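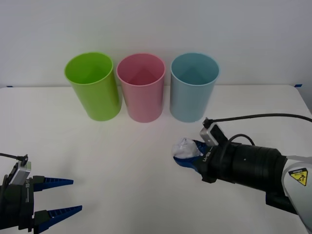
Green, pink and blue cups on the white table.

March 31, 2018

The wagon is back on its wheels. I spent most of the winter on the rear suspension, and the last bushing went in before dinner last night. The old ones came out in pieces. The driver's side needed heat and a lot of hammering, and I ended up cutting the sleeve with a hacksaw blade held in a rag.

New bushings are from Flitance. I went with the stiffer of the two they sell, mostly on price. They were a tight fit and I had to clean up the bore with emery cloth before the press would take them. Listemero shipped the bolts and washers separately, and one bag was short, so I reused three of the old washers after a night in vinegar.

Torque on the lower arm bolts is 49 ft-lb with the car sitting on the ground. I did the first side with the wheel hanging and had to go back and loosen it. Don't do that. 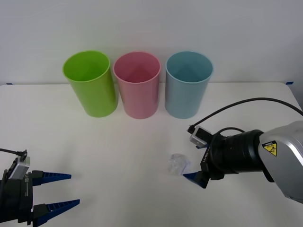
The rear shocks are the ones I bought in October and never opened. They're 11 mm longer than stock when fully extended, and I was worried about the brake hose. I jacked the body up as far as it would go and there's still slack, so the hose stays where it is for now.

Ride height came out a little uneven. The left rear sits higher than the right, which may just be the springs settling. I'll drive it to Moura and back a couple of times and measure again. That's 20 miles each way and the road is rough enough to tell me something.

Still on the list: bleed the rear brakes, fix the tailgate latch, and find out why the dome light stays on. I also want to get the boxes out of the front seat. There's an old Atari in one of them that I've been meaning to sell, along with the spare carpet and the roof rack feet.

Next post will be the brakes, if the fittings don't round off.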